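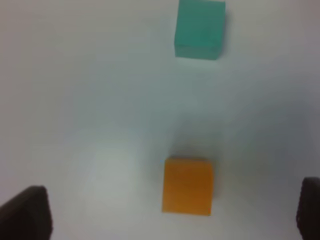
Chapter 4
Volume and Capacity

In Chapter 3 you measured flat surfaces. A floor has a length and a width, and multiplying the two gives its area. A box also has a height, so we need a third measurement and a new kind of unit.

What you will learn in this chapter
How to find the volume of a box from its three edges
How to change between cubic centimeters and liters
How to estimate the volume of a shape that is not a box

Words to know
volume, capacity, cubic unit, edge, face, net

4.1 Filling space

Volume is the amount of space a solid takes up. Capacity is the amount a container can hold. The two are measured in the same units, but they are not the same number for the same object. A thick clay pot may have a large volume and a small capacity, and a thin tin can has nearly the same value for both.

The standard unit for small solids is the cubic centimeter. It is a cube whose edges are all 1 centimeter long. Every cube has six faces, twelve edges and eight corners, whatever its size or color. When cubes are packed face to face they leave no gaps, and this makes the cube a good unit for volume. Balls of the same width always leave spaces between them.

Suppose Nanami Ogura packs a carton that is 5 units long, 4 units wide and 3 units high. The bottom layer holds 5 × 4 = 20 unit cubes. There are three layers, so the carton holds 60. The rule for any box is:

volume = length × width × height

The order of the three numbers makes no difference. Turn the carton on its side and the layers change, but the total stays at 60.

Cubes that are joined face to face make a larger solid. The volume of the new solid is the sum of the volumes of its parts. Its surface is smaller than the sum of the parts, as each joined pair hides two faces.

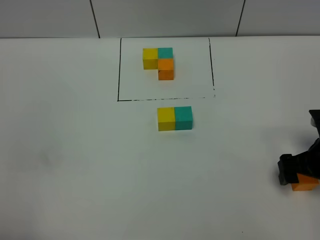
If the edges of a box are doubled, does its volume double too?

The volume becomes eight times as large. Each of the three edges is multiplied by 2, and 2 × 2 × 2 = 8. A box measuring 1 by 2 by 3 has a volume of 6 cubic units. With doubled edges it measures 2 by 4 by 6 and has a volume of 48.

Before you go on

1. A brick of clay is 13 cm long, 4 cm wide and 2 cm high. Find its volume.
2. Vinzenz Koller has 100 unit cubes. What is the edge of the largest solid cube he can build, and how many unit cubes are left over?
3. A tank at the Tosbridge waterworks holds 1,069 liters. Write this in cubic centimeters. (1 liter = 1,000 cubic centimeters.)

Section 4.2 begins with liters and milliliters. You will need a ruler and an empty milk carton.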